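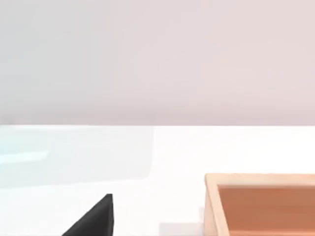
1/
七月Flellby发大水,到现在三个多月了,镇上开始流行一句话:“那一夜让我们重新认识了彼此。”横幅上有,面包店的纸袋上有,连公交车站的灯箱也换成了它。我住在这里,我想说说为什么我不太信。

2/
先讲清楚,那一夜确实有人帮人。我家对面那户的老太太,是两个我从没见过的年轻人背出来的。我自己也在中学体育馆睡了两晚,盖的毯子上还绣着别人家孩子的名字。这些我都记得,也感激。

3/
我怀疑的是后面的故事。一场水怎么就成了一堂集体品德课?体育馆里的人大部分时间在排队、在找充电插座、在为谁的狗叫了一夜生闷气。有人把家里的存粮全搬来分,也有人一箱水领了三回。回忆录里只剩下前一种人。

4/
镇上后来在Wuseo上建了互助组(没用过的人:就是一个邻里留言软件,可以发“需要”和“可以提供”)。第一周留言多得刷不完,借抽水机的,送尿布的,问保险怎么填的。报纸来采访,标题叫《善意没有退潮》。

5/
我昨天翻了一下这个组。成员120人。最近的几条:有人卖轮胎,有人骂垃圾清运,有人问Junthorpe那边的牙医收不收新病人。求助帖只有一条,Stougaard街一户人家的地下室还在返潮,想找人搭把手搬旧柜子。发出来好几天了,下面一个回复也没有。

6/
我没有资格骂谁。我自己看到那条,第一反应也是“应该会有人去吧”。

7/
小时候家里大人也爱讲这类故事。某年大雪,全村点着灯等一个迷路的邮差。我听了很多遍,每次都觉得暖和。长大以后问起邮差后来怎么样了,没有一个大人答得上来。故事到他进门喝上热汤就结束了,他的脚冻没冻坏,丢的工钱谁补,都不在故事里。

8/
我对“灾难让人变好”的怀疑大概就是从那碗热汤来的。讲故事的人总喜欢停在那个点上。可是Flellby的人要接着过九月、十月、十一月,要跟定损员打电话,要闻墙里的霉味,要决定孩子今年冬天睡哪间屋。

9/
有朋友说我太苛刻,说人需要这种故事才撑得下去。也许吧。我只是注意到,最爱讲这句话的人,多半住在坡上。

10/
坡下的人怎么说?我问过几个。一个说:“我那天谁也没重新认识,我在找我妈的药。”另一个说,她最感激的是一个话很少的水电工,来了三次,每次都准时,收费单写得清清楚楚。她讲这个的时候比讲那一夜要动情得多。

11/
再说纪念活动。2025年10月23日晚上,教堂前的广场要办烛光集会,有合唱,有朗诵,最后静默2分钟。通知上写着“请带上你的感恩”。我不反对点蜡烛。我会去,我妈想去。可是我看了整张通知,找不到一行字讲返潮的地下室找谁、申请表延到哪天、学校心理老师还在不在。

12/
说到心理老师。水刚退那阵子,据说派来过一位,在学校待了30天,然后合同到期。我外甥女九岁,到现在下大雨还要把鞋放在枕头边。大人问她怕不怕,她说不怕,因为大家都夸Flellby的孩子勇敢。我听了很不舒服。一个小孩知道别人想听什么,就说什么。
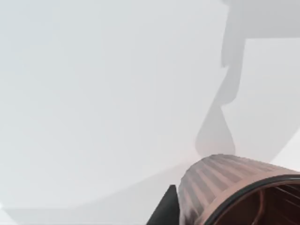 13/
有人私信问:那你觉得烛光集会到底该不该办?

照办就好,只要同一张通知上也写明还需要帮忙的人家怎么联系、谁负责跟进。

14/
也有人问我是不是想让大家愧疚。愧疚用处不大,我试过,愧疚了一晚上,柜子还在地下室。今天下午我去了Stougaard街,那家男主人开门时一脸防备,以为我是来推销除湿机的。柜子很沉,门框又窄,我们卡在楼梯拐角互相道歉了半天。

15/
搬完他没有说什么被邻里温暖到的话,他问我Junthorpe的废品站几点关门。我说不知道,帮他查了,又发现网站上的时间是去年的。最后柜子先靠在院墙边,盖了块油布。

16/
我也不打算把这件事讲成一个感人的例子,我拖了好几天才去,而且他家墙根还是潮的,水泵的声音我在门口都听得见。他说夜里得起来看两回。

17/
所以我对那条横幅的态度没变。要是有人觉得我说错了,我很愿意听,尤其想听坡下的人说。要是你只是觉得我扫兴,可以去点蜡烛,我们在广场上见,我穿灰外套。

18/
补一条:Wuseo的组里我把那条求助帖顶上去了,他家还缺一个人帮忙拆踢脚板,自带撬棍最好,手套他有。周末上午都在家,按门铃要按久一点,铃不太灵。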